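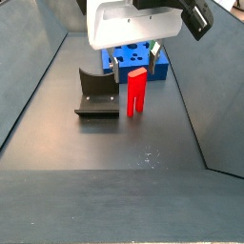

*The blue block with its shaped holes, and the red piece standing in front of it.*

I'd gone to the Trellbridge open day for the cake (Ea Arnardóttir's cardamom one, since you ask) and ended up spending most of the afternoon over a shape sorter. Well, a very grown-up shape sorter! The block is a really strong blue, flat on a dark grey surface, and the top is full of cutouts: round ones in different sizes, a sort of cross, some angular slots. I do love a thing with holes that other things go into.

My favourite was the red piece, all shiny, like an upside-down U standing on its two legs. I stood there far too long trying to work out which hole it belonged to, and I'm still not sure.

Vlasta Mikuš was showing people round and very patient with me. She told us they'd had 162 visitors by lunch, which explains the queue for the loos, and that the blocks get redesigned every June. I asked if you could buy one. You can't, sadly, but she wrote my name on a list.

After that it was upstairs to the Vídalín room for a talk (14 of us, and not quite enough chairs), then back down for the last of the cake. Parking is £3 at the Berolley end and the path from there is muddy, so wear boots. Kolbrún Lykkegaard didn't, and her nice shoes are still drying on my radiator.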